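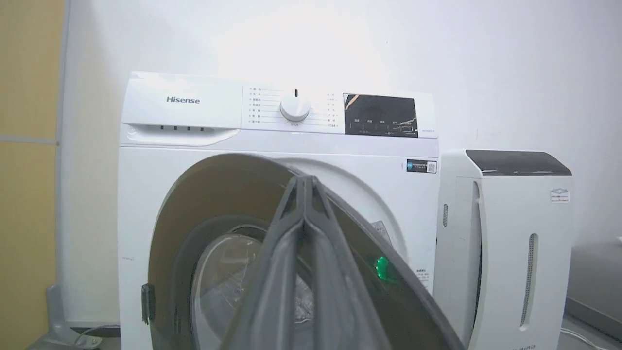

Can a machine do the laundry yet, start to finish?

Parts of it. Vaughn Obi has spent most of the year working on household chores for Sevisier, and he answers the question by splitting it up. Opening a washer door is fairly dependable now. Getting clothes out of a drum is slower. Folding is still poor, and carrying a full basket up a flight of stairs is not on his list at all.

"People ask about laundry as if it were one job," Obi said when we spoke on Wednesday, October 12, 2022. "I have it written down as eleven jobs, and we are good at four."

The door was the first of those four. It took until April to get it right on more than one model of washer. Some handles pull straight out and some have to be squeezed, and the force needed to break the seal varies from one machine to the next. The team ran 1,000 door openings before moving on to loading.

"You pull too gently and nothing happens," he said. "You pull too hard and you drag the washer. A person feels that in the wrist and adjusts. We had to teach it."

Loading goes better with big items than with small ones. A towel or a soft toy gives the fingers plenty to hold. Socks get left behind, and a thin shirt can hang over the edge of the rubber seal, where the door will pinch it. Obi's software checks the seal before closing, which adds time to every load.
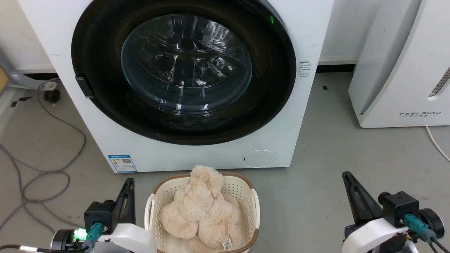 Miyuki Hoshino thinks the time matters less than the developers believe. If the work gets done while she is out of the house, she said, it makes no difference to her whether a load takes five minutes or an hour to put in. What she would want is a machine that can tell wool from cotton and stops when it isn't sure.

Obi agrees with the second part. Sorting by fabric is weak, and care tags are hard to find when clothes are in a heap. His current system asks for help when it can't decide. In the last set of trials it asked in nearly 90 loads out of 600, and he would like to see that cut in half.

He is more hopeful about commercial laundries, where the same sheets and towels come through all day. Dretent, a linen service, has asked him for a quote on unloading only.

"That I would sign for," he said. "Same washer, same cart, same towels. For a family home, I would tell you to wait."

I asked how long. He said he had stopped giving dates, and went back to talking about socks.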